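Benchtop looks patchy in some light, fine in others - stain or just the finish?

Posted in Home & Cleaning > Surfaces

Elsa Niskanen

Hi all, quick one as I've got the kids' tea on. We moved into a rental with a pale worktop in the study, sort of beige, sort of grey depending who you ask. Matte. No pattern. I scrubbed the whole thing the day we got the keys and again last week. Dish soap, warm water, microfibre cloth. Then a spray called Plevel that my sister swears by.

Problem is it never looks one colour. From the doorway, fine. Standing over it I get a pinky band through the middle and the top part looks cooler, more grey. Wipe it, still there. Can't feel anything with my hand, no ridge, nothing sticky. Bond is 800 dollars and I realy don't want to lose any of it over a desk.

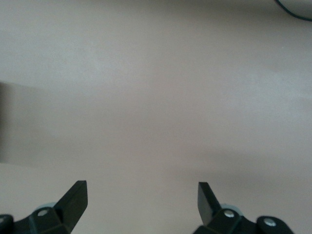
Ulalden, 2024-08-31

Same sort of pale matte surface, and the colour does that slow drift, lighter and greyer up the top, warmer lower down, darker again at the bottom right. No marks to point at, so what would I even be scrubbing? There's a thin black cable up in the top right corner.

What I've tried so far:
soap and water, twice
the Plevel spray, left on for the time it says
dry cloth only, in circles

What I haven't tried: bicarb, vinegar, magic eraser. Scared of the last one. Is it dirt, is it sun fade, or am I looking at shadows and going mad? Landlord's inspection is in December so there's time, but I'd like to stop thinking about it.

Iida Tuominen

Put the eraser down! They're a very fine abrasive and on a matte top you'll get a shiny patch, and a shiny patch you can't undo. Did it to my own laundry bench, 17 years of renting and that's the only time I lost bond money.

Sounds like light to me. Soft edges, no outline, warm in one bit and cool in another - spills don't usually look like that, they have a rim. Easy to check. Lay a sheet of plain white printer paper on the pinky bit, then slide it up to the grey bit. If the paper changes colour too it's your light (window one side, warm bulb the other, happens in every room of my place). If the paper stays the same and the bench doesn't, then it's in the bench.

Do it at night as well with just one lamp on. Move the lamp. If the band moves, leave it alone and go have a cuppa.

If it IS in the bench, bicarb paste is still a bit gritty so test under the edge first. Skip vinegar if you don't know what the top's made of.

Batodik

could be spray residue. some of those sprays leave a film esp if you use heaps. rinse with plain water a few times, change the water, dry it straight away. did mine for 40 minutes and it came up good. had a quote of $435 to get it refinished before that lol, glad i didnt

Elsa Niskanen

Thanks both. Did the paper thing just now with the blind half down and the paper went pinkish too!! So mostly light I think. Will still do the rinse on the weekend as I did use a lot of that spray. Eraser has gone back under the sink.

Valtonen

Take dated photos before the inspection whatever you do. And check your entry report, mine had "minor discolouration to desk" written on it already and I'd never read that page.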